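Bedlow training cell runs again after wrist and cable work

2020-07-11

The suturing cell at the Bedlow workshop of Gikis is in use again. It was stopped at the end of last month, when operators reported that the right instrument did not return to the same place after a long turn of the wrist. The repair took six working days. Most of this time went to finding the fault, and only a small part to changing the pieces.

The cell is the older of the two that Gikis keeps in Bedlow. It has two instrument arms, a camera, an operator desk and a low table with a clamp for the practice pads. It was built by Udero and installed in January of last year. It is used on most weekdays for knot tying and for closing short cuts in the pads, and in the evenings the technical staff use it for automatic runs, where the arms repeat a movement that was recorded before.

These automatic runs gave the first sign. The log of the cell writes down the difference between the position that was asked for and the position that the motor reports. This difference was small and had not changed for months. The operators, however, saw the jaws stop a little to the side of the thread, and they had to correct by hand. When the motor says one thing and the jaws do another, the error must be somewhere between them, and in this type of instrument there is a long way between them: four cables, the pulleys, the shaft and the wrist.

The technicians first changed the instrument for a spare one. The error became smaller but did not go away, so there were two causes. The first was in the old instrument itself, where one of the cables had become longer with use. The second was in the drive unit on the arm. One of the discs that turn the cables had play on its axle, and the play could be felt with a finger when the power was off.

Udero gives a life of 3000 closing cycles for the cables in this instrument, and it asks for an inspection every 1000. The second inspection had been written in the maintenance book, but the tension was measured only on the two cables that open and close the jaws. The two cables for the bending of the wrist were not measured. The page in the book had space for two values only. It has been replaced with a page that has space for all four.

The new disc came from Stetsiuk, which keeps spare parts for the Udero arms and also repairs the drive units. It was fitted on the second day after the delivery. The old axle was cleaned and kept, as no wear could be measured on it. After this the arm had to be calibrated from the beginning: first the zero position of each joint, then the tension of the cables with the instrument in place, then the camera against both instruments.
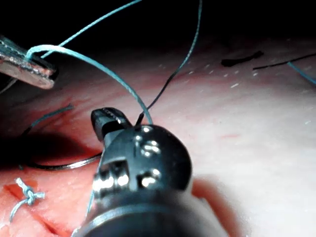

For the last part of the work the cell was tested with thread and a pad, as it is used on a normal day. A calibration with a metal gauge is more exact, but it puts almost no load on the wrist. A thread that is pulled tight does put load on it, and the direction of the load changes all the time while a knot is made. Cable problems of this kind can stay hidden on the gauge and come out only with thread.

The test program has 300 movements. In one part the instruments give the thread from one to the other, in another part they pull it against a spring with a known force, and in a third part the wrist goes to the end of its range and comes back. The technicians stop the program at fixed points and compare the position of the jaws with the value in the table. On the first run the right instrument was outside the limit at one point, close to the end of the bending range. The tension of one cable was raised by a quarter turn and the run was started again. The second and third runs were inside the limit at all points.

Some smaller work was done while the cell was open. The fan filter of the control cabinet was changed, two screws of the pad clamp were replaced with longer ones, and the cable of the foot pedal was moved to the other side of the desk, where the chair does not roll over it. The lamp of the camera was lowered by one step. Several operators had complained about white reflections on the instruments, which made it tiring to look at the screen for a long time. The reflections are now weaker but they are still there.

The care of the instruments between inspections has changed also. Until now the jaws were brushed at the end of the day. They will now be brushed after each session, with the jaws open, and the short ends of thread must be taken out of the wrist with tweezers and not blown out with air. Air can push the pieces deeper between the pulleys. The instrument is then turned by hand through its full range, and if it feels rough at any place it is put in the red tray and is not used again before a technician has seen it.

The second cell in Bedlow has the same drive units and a little less use. It will be opened for the same inspection next week, from the afternoon of the first day, and sessions planned for that time are moved to the repaired cell. Operators who have recorded movements on the repaired cell before the stop should record them again. The old recordings will still play, but they were made with the old zero positions and will not arrive at the correct place.

The instrument with the long cable has been sent to Stetsiuk. Gikis has not yet decided whether it will be fitted with new cables or kept for parts.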